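Prácticas de robótica — Hoja 3: puesta a punto de la celda simulada (brazo + pinza)
Prof. Cheng-en Kan

Antes de nada: abrir la celda Tustetti, NO la de Vornthorpe (esa es del otro grupo). Cargar el brazo en home y revisar que no salgan avisos rojos en consola. Si salen, reiniciar el simulador y listo.

Orden de trabajo:
Masa del objeto en la ficha de carga. Sin esto el brazo cae al levantar.
Centro de gravedad — medirlo desde la brida, no desde los dedos.
Fricción de las almohadillas: dejar la de fábrica.
Límites de las 6 articulaciones. El codo es el que da guerra.

Prueba de carga: agarre por arriba, tostadora en alto sobre la encimera, mantener 16 segundos. Apuntar la deriva de la muñeca.
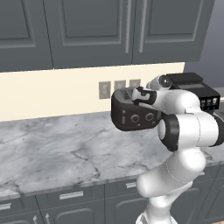

¿Cada cuánto hay que recalibrar el cero de las articulaciones?
Al empezar la sesión y despues de cada parada de emergencia, aunque parezca que todo sigue igual.

Fallo típico: error 492, par excedido en el hombro. Casi siempre es la masa mal puesta (gramos por kilos, pasa todos los años). Corregir, borrar el error, volver a home. Bajar velocidad solo si se repite.

Guardar el registro con el nombre Skarkon y el número de grupo. Entrega por el aula virtual, una por pareja. El apartado de la pinza Chiu lo vemos el próxmo día.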